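Home | Questions | Unanswered | Tags | Log in

Is a Pawlak service at 2188 worth it on a watch that still runs?
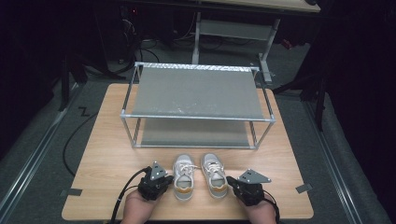 Does an automatic need servicing every five years even if it keeps good time?
Most people go longer than that and only send it in when the timekeeping drifts or the power reserve drops.

My watch is a Mikier diver on a steel bracelet, bought new, and it gains a few seconds a day. Clomlow, the shop that sold it to me, now says it's "overdue" and wants to send it off to Pawlak. The estimate came in April with a list of parts they'd change "as standard", including the crown and both hands. I don't see how they can know what it needs without taking the back off. Am I being had?

Trinidad Saavedra

3 answers

Eugeniusz Wieczorek
Probably a bit, yes. A full service means strip, clean, oil, new gaskets. Hands have no business on that list unless the lume is crumbling or you've asked for them. Ask for the old parts back and see how the tone changes. I'd also ask what the work is guaranteed for, in writing. Mine went in with a similar story and the bill ended up at 3191, with a polish I had told them not to do. The lugs have never looked right.
If you swim with it, get a pressure test done now. That's a small job and a local repairer can do it while you wait.

kevo_owner
just wear it till it stops. my Kevo is 16 years old never been opened

Guest
Wouldn't follow the one above. Oil dries out and the parts wear whether the rate looks fine or not, and one old Kevo doesn't prove much. That said I wouldn't trust "as standard" either. Get a second quote from someone who'll put it on the timing machine in front of you.

Showing 3 of 3 answers

Contact us | Copyright the site and its contributors | Back to top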